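3.2 Collection by hand-held gripper

Remote control of the Grilta arm was used for the first 49 demonstrations only. Operators found it slow on cloth, where the fingers must slide under an edge that the remote view shows poorly. All later data come from Handwood, a two-finger gripper carried by the person giving the demonstration, with a wide-angle camera fixed to its body. No arm is present during collection. The finger shape matches that of the robot, so that recorded poses can be replayed after a change of base frame.
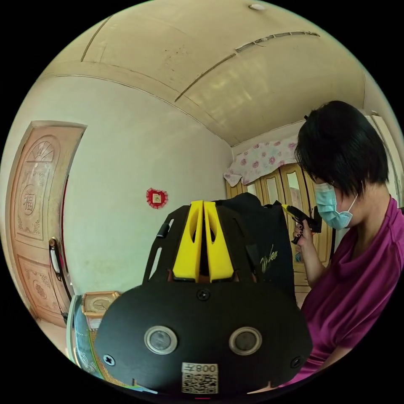 3.3 Home recordings

The Mistden set holds 3,845 demonstrations recorded in homes. Each session began on 1st July or later, after the grip width sensor had been recalibrated. Demonstrators were given a goal and no script. Sessions were split into clips of at most 12 seconds, and clips with lost tracking were dropped before training.

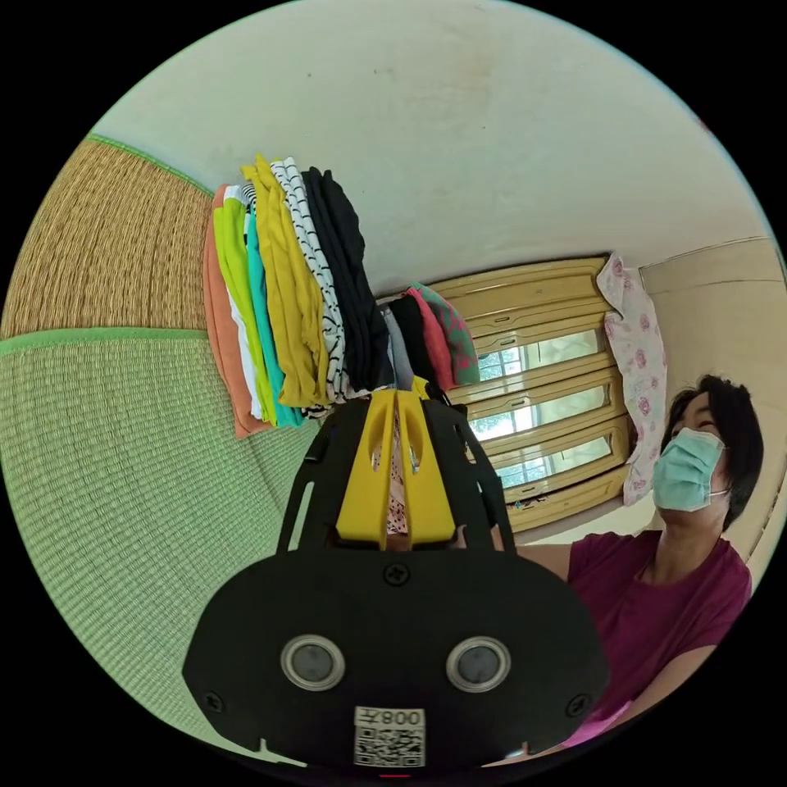
Pose tracking relies on fixed features in the background, and cloth is a poor source of them. It deforms when touched and hides whatever lies behind it. With a tall stack of folded clothing directly above the fingers, as in this view, the useful features are the straight members of the window and the borders of the mat, all of them bowed by the lens. We therefore calibrate with a fisheye model and mask the gripper body, which occupies a fixed region of every image. Masking reduced tracking loss on folding clips by nearly 8 percent.

The same mask is applied when the gripper is turned over. Gravity direction is taken from the inertial unit and passed to the policy as a separate input; images are not rotated. 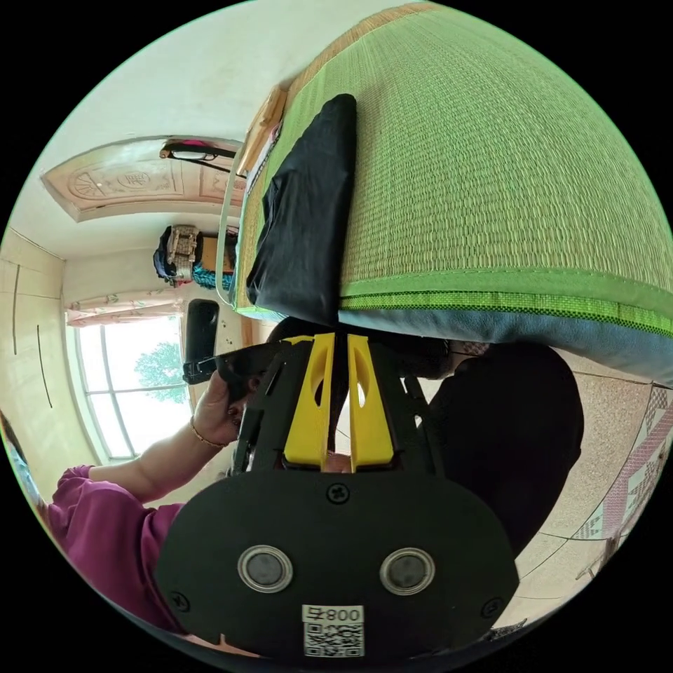
Figure 4. Inverted view from the hand-held gripper, with black cloth draped over a green woven mat.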